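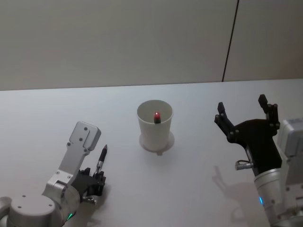

A paper cup on a white tabletop.

Preschool exchange opens third year with shared story boxes

November 8, 2022

The early childhood exchange between the Lonik Family Center and its partner preschools overseas has started its third year with a new set of story boxes, a larger group of teachers and the first in-person visit since the program began.

The story boxes went out to participating classrooms in August. Each one holds picture books in two languages, a recording of songs, a set of felt figures and a booklet for families. The center packed 239 boxes and has delivered 235 of them. The remaining four are being held for a preschool that is moving to a new building and asked to receive its materials after the move.

Marwa El-Sayed, who coordinates the exchange, said teachers asked for materials they could use right away.

"In the first year we sent a long curriculum guide, and many people told us they never got past the first chapter," El-Sayed said. "This time there is one page of suggestions for each book, and the rest is up to the teacher."

The books were chosen by a group of teachers from both sides of the exchange, who met online through the spring. They looked for stories about daily life, such as going to the market, visiting a grandparent or getting ready for a holiday. Several titles had to be dropped when only one language edition could be found. Two were translated for the program by Samah Mahrous, a preschool director who has taken part from the start.

Classrooms are matched in pairs. During the year, each pair trades drawings, short recordings and letters dictated by the children. Teachers in a pair also talk by video once a month, usually early in the morning for one and late in the day for the other. The children's calls are shorter and are held only when both classes can be in school at the same hour.

Xuelian Bai teaches four-year-olds and is in her second year with the program. Her class was paired last year with a group that was raising silkworms, and she said the children still ask about them.

"They wanted to know what the worms ate, and then they wanted to know what the other children ate," Bai said. "We ended up doing a whole month on breakfast."

Families will have a bigger part this year. The booklet in each box includes a recipe, a lullaby with the words in both languages, and a page where parents can write down a story from their own childhood. Classes may send copies of those pages to their partners if the families agree. A collection of the stories will be put together in the spring and given to every family that contributes.

The center has also added evening sessions for parents. The first, on raising children with more than one language at home, was led by Brisa Solís, a speech and language specialist. She talked about what parents can expect when a young child mixes languages in one sentence and took questions for most of the hour. A recording is available at the center's front desk for families who could not attend. The next session will cover music and movement for toddlers.

A group of visiting teachers is expected at the center in the spring for a week of classroom observation. They will spend mornings in local preschools and afternoons in workshops with their hosts. Host families are still needed. Guests need a private room and a ride in the morning, and hosts may sign up for part of the week. A return trip has been discussed, but no dates have been set.

Aldo Ferraro, who manages the center's budget, said the exchange is paid for this year through preschool fees and individual gifts. Preschools that join pay a yearly fee based on enrollment, and the fee may be lowered on request. Gifts of any size go toward books and shipping. A donor who asked not to be named gave $1,000 to replace materials that wear out during the year.

"The felt figures go first," Ferraro said. "We ordered extras."

Teachers who need a replacement piece should send the box number and the name of the missing item to the exchange office. Books that are damaged in normal use will be replaced at no charge while supplies last. Boxes stay with the preschool at the end of the year and do not need to be returned.

Registration for new preschools is closed for this year. Directors who want to be considered for next year may ask to be placed on the interest list, and they are welcome to observe a partner classroom before they apply. Applications will be sent to everyone on the list in late winter. Preschools already in the program will be asked at the same time whether they want to keep their current partner or be matched with a new one.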